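Spent my Saturday morning rewriting our handling rules for hand-held grippers, so you all get a thread. You're welcome!

The old Laneck sheet had 20 rules. I asked people on shift which ones they could recite and the best anyone managed was four. So four it is now.

Rule 1: cables hang clear of your forearms before you pick anything up. If you have to shake one loose mid-task, stop and start that take over.

Rule 2: stay out of the striped floor plates. Yes, even to grab something quick – walk around.

Rule 3: soft stuff gets a slow close. Plush, folded cloth, floppy bags, all of it. You can't see the tips once they sink into fur, so go by feel and ease off early.

Plush up close, then bear, cloth and clear bag on the table:
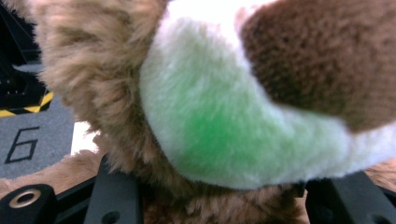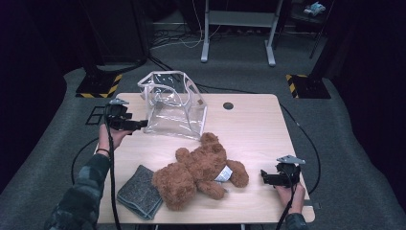 Rule 4 is the one I got yelled at for. Breaks every 20 minutes, no saving them up. Clidcombe lets people go up to 40 and I think that's nuts – your grip gets sloppy way before you notice.

We start on the new sheet Monday. If your lab does breaks differently, tell me how, I'm still fiddling with the wording on that one.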